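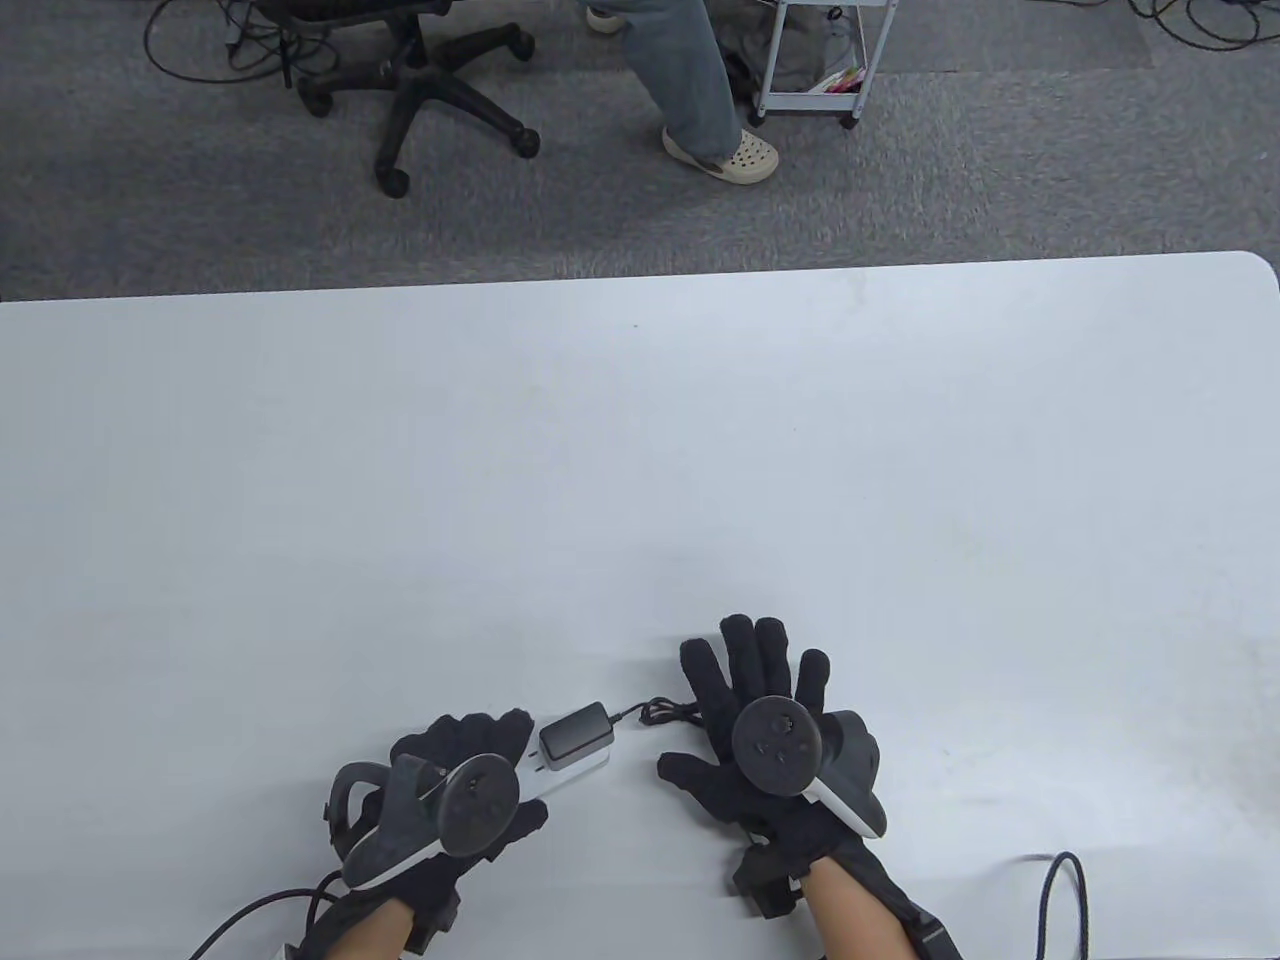

The rulebook at Preton has 306 clauses, and I have read every one of them, mostly on trains. It covers how to log a session, how to name a file, who may press the big button, and what colour the sticker on the big button must be. On plugs it has one line: "Cables to be kept tidy."

Tidy, according to whom? Siham Azar, who trains new operators, thinks a cable is tidy if she can't trip over it. Inger Thygesen wants it coiled, tied and pointing north. Both are sensible people and both have signed the same form.

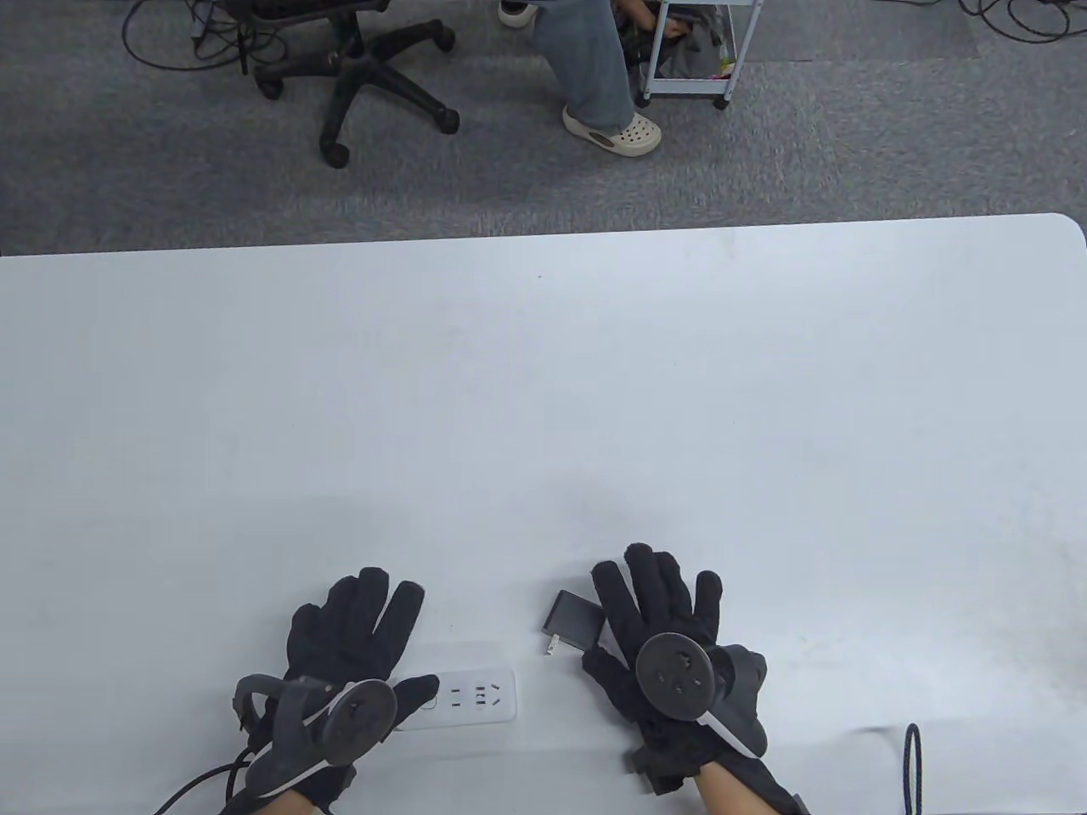 Power strip and plug, with trackers on both hands.

I raise this because the dull jobs are where good practice gets thin. We have endless guidance on robot arms swinging about at speed, and quite right too. Then we ask someone to strap trackers to their hands and show a machine how people deal with a charger, and the guidance goes for a long lunch. Should the strip be live while they do it? Clause 55 says the operator "should be aware". I am aware of a good many things, including the price of butter, and none of them has ever switched off a socket.

My own rules would fit on a postcard, in large writing.

Say what "done" looks like

Before anyone puts a glove on, write down where the plug ends up and what counts as a miss. Themba Gumede once sat through over 200 recordings at Flismont with a pencil, trying to decide which ones were failures. He got through the pencil first. 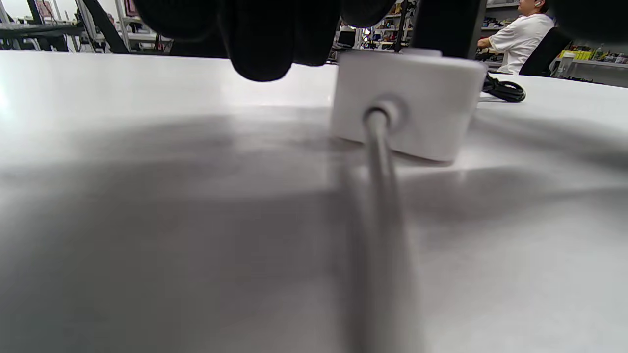
Treat the wearer's own leads as part of the job

People in this line of work are wired up like a Christmas tree, and every lead they wear can catch on the lead they are meant to be handling. A rule about one and silence about the other is half a rule. Two minutes with a strap before starting would do it, and I'd put those two minutes in the timetable, where managers can see them. 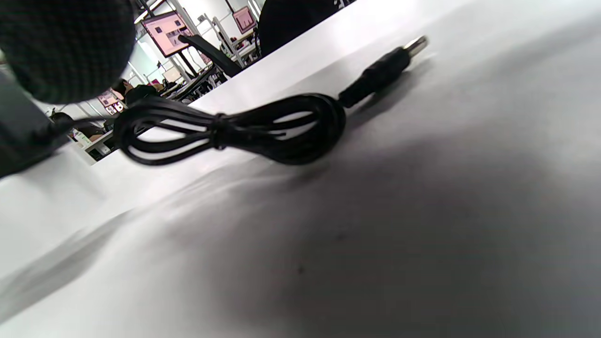 A coil with its tie on.

And please, let somebody who does the work write the next edition. Nyokabi Owino offered in January. She was thanked warmly and sent a copy of clause 55.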